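Progress report to Stitosel: working rules for hand-held gripper demonstrations
Sumier workstream, second reporting period
29 October 2019

1. Status

The draft rules for recording hand-held gripper demonstrations were issued internally in March and have been in use at the Acheampong site since then. In this period 196 demonstrations were checked against them. Seven were rejected, all under the start-state rule.

2. Start state

The rule now reads: each demonstration begins with the jaws open, nothing held between them, and the target object in its container. The operator holds this position for three seconds before moving. Earlier wording allowed a start from any position, and recordings made under it could not be compared with one another. The work surface is plain white and kept clear of anything not named on the task sheet. Clear containers are permitted, but the operator must check for glare on the walls before the first run of a session.
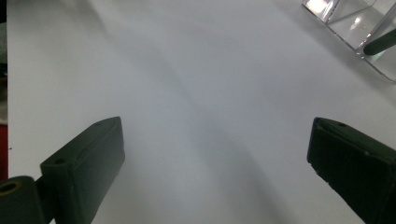
Flolosari asked whether the three-second hold could be shortened, as it adds up over a long session and operators tend to drift while waiting. We have kept it for now. A shorter hold will be tried on one task sheet in the next period and the rejection rate compared.

3. Two-handed work

Tasks using both grippers follow two further rules. Cables leave from the back of each gripper and must not cross the work surface. Where one gripper already holds an item at the start, the task sheet must say so; the start-state rule then applies to the other gripper only. This exception was missing from the March draft and accounted for most of the queries we received from operators.

Sleeves are to be close at the cuff or gathered. Floor cables are still covered by the general site rules — we do not propose to repeat them.

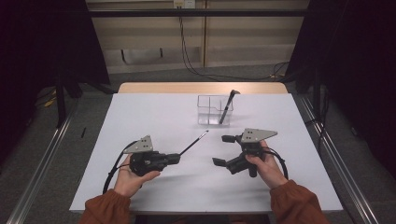

4. Next period

The target remains 3000 checked demonstrations by the end of the grant. The present rate is too low to reach it, and a second checker is being trained. Revised rules, including the two-handed section, will be sent to Stitosel for comment before they are fixed. No change to the budget is requested.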